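Posted in April by the author of Kanport Evenings
Search stories Search Go
This site uses cookies to remember what you were reading. Accept | Manage

The Puzzle Floor

So I had the keys to the old Tustix paint shop for exactly 17 hours, and I'd spent 5 of them looking for a tin of buttons. My aunt swore the tin was there. She'd worked at Tustix for 30 years, back when it was the biggest thing on the Wesar road, and she wanted those buttons more than she wanted me to visit, I think!

The buyer was coming up from Kariuki in the morning with 250 boxes and a truck, and whatever was left on the floor was going with him. I told my aunt this over the phone. She said, "Then look on the floor," and hung up.

Well, I looked on the floor. I got down on my hands and knees with a flashlight in my teeth (don't do this, it tastes awful) and I went over that concrete like I'd dropped a diamond. 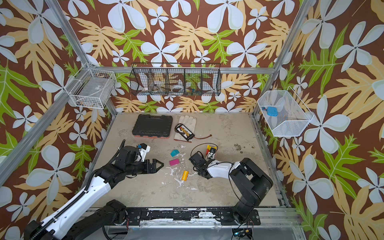
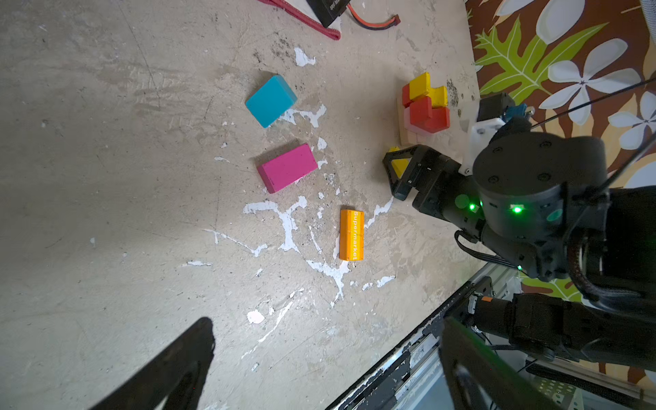 My aunt called back at midnight and wanted to know what I'd found, so I told her. No buttons. A black tool case, a white work glove, paint splatters all over the place. She made a little noise at the paint. Then I got to the blocks, and I said there was a turquoise one and a pink one and an orange one with "Supermarket" printed down the side, and she went so quiet I thought the line had dropped.

"Is it standing up?" she said.

I said yes, it was standing on its end.

"Then leave it," she said. "Forget the buttons. Lock up and come have some soup."

I drove over with the heater on full and the keys in my lap. She had two bowls out already, and on the table between them, lid off, was the button tin.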